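Onbridge Laundry Room Set, v3

README, last touched 5/11/24

What this is

Notes and pictures from shared laundry rooms. Dryers mostly, plus the baskets people put down in front of them. 2,037 pictures, 68 rooms. Started as a folder for Devlow (the sorting guide), grew, got its own readme. Still a bit of a mess, see Known problems.

What's in the folders

dryers/ front of machine, door, any sticker or number on it
baskets/ baskets and bins, full or empty
rooms/ wide views, shelves, folding tables
notes.csv one row per picture
old/ v1 leftovers, don't use, will delete in August

Columns in notes.csv

room: short code, no addresses
machine: dryer, washer, other, unclear
label_text: whatever can be read on the machine, typed as is. Not translated. Too small to read = leave it out
door: open, closed, unclear
ring: chrome, black, white, other
basket: yes or no
basket_color: plain words only, cream, blue, gray. No "oatmeal" please
comment: free text, spelling not checked

Machine stickers

Rooms number there machines in all sorts of ways. Tape, marker, printed stickers. Type the number and the sign that goes with it, so a dryer with 1号 on it goes in as 1号 and not as 1. Same for the name line over it: the readable characters on this one are 智慧烘, the next one is too washed out, so stop there. Cream basket, so basket_color is cream. Ring is chrome.

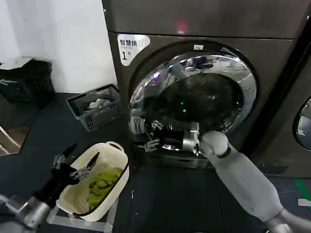
Mac Mathúna wrote in to say that the number alone ought to be enough, that washers and dryers in the same room often share one run of numbers anyway, and that typing the extra sign only makes the column harder to sort. Fair point on sorting. Added label_num in v3, digits only. label_text stays the way it was.

Known problems

- 140 rows have no ring value. Working on it
- Chrome rings pick up reflections of the room. Don't log reflected stuff as baskets or shelves
- door = unclear is overused, mostly in dark pictures with black glass
- Clultley rooms used "hamper" for everything in v1. Mostly changed to basket, some got missed
- couple of duplicate rows in rooms/, harmles

Changes

v3: label_num added, basket_color cleaned up
v2: ring column, old/ split off
v1: first dump

Fixes

Send the row and the corrected value, one per line. No spreadsheets back please, merging them takes forever. New rooms welcome too, 3 pictures minimum per room, at least one with the machine label in it.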